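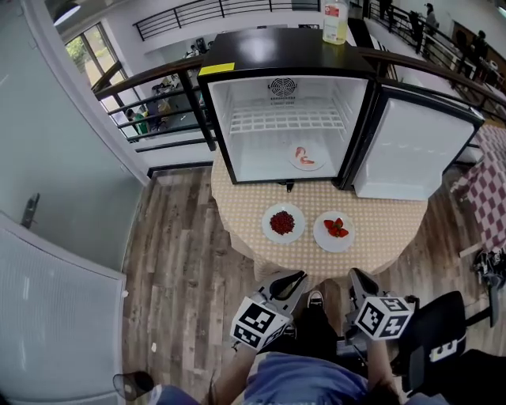
Conder Fridge Notes

README for the shared folder, May edition

Conder Fridge Notes is a big, growing pile of written notes on fitting plated food into very small fridges. If you've ever lived with a mini fridge you'll know the puzzle: one wire shelf, one floor, a bit of room in the door, and suddenly three plates of fruit to find a home for. We love this puzzle! The notes began as a scribbled list and there are now 1565 of them, all tidied into one table that anyone can sort and search.

What's in the folder

notes.csv: the main table, one row per note
plates.csv: plate sizes and shapes, 400 rows
swaps.csv: every time a plate was moved to make way for another, 3013 rows
words.txt: the spellings we use for foods and colours

Columns in notes.csv

food: what's on the plate, in plain words (strawberries, pomegranate seeds, sliced fruit). If you can't tell what it is, write "unsure" and give the colour.
heap: flat, low or mounded
spot: floor left, floor right, wire shelf, door
cover: yes or no
comment: anything you like, and please do, they're the best part

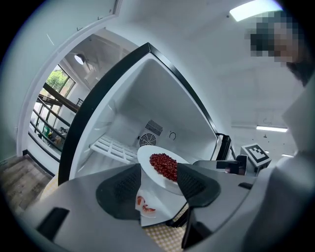

Mounded plates get their own value in the heap column for good reason. A pile of pomegranate seeds will roll if you so much as look at it sideways, and once they're under the wire shelf you'll be finding them until spring. Keep the plate as level as you can and go in slowly, rim first. Strawberries are far more forgiving (leave the green tops on, they help the berries sit still). Slices are easiest of all and can go anywhere with a flat bottom.

The floor of the fridge beats the shelf for round plates, in our view. Two side by side is lovely when they fit, but check that the rims aren't touching the door seal before you swing it shut.

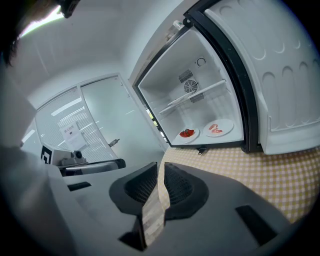 Load the back first if your fridge is deep, and keep clear of the fan vent if it has one. A patterned tablecloth underneath is a cheerful touch, and it hides pomegranate stains better than a plain one.

Known gaps

Rows before note 1704 in the old numbering have no cover value. The numbers skip because duplicates were taken out and we didn't renumber. The Saremico sheets use "tray" where we say "plate"; both mean the same thing. Drinks are barely covered at all, and we'd be thrilled to have more.

Adding notes

Copy the last row, change what needs changing, and save. New notes are merged every Tuesday.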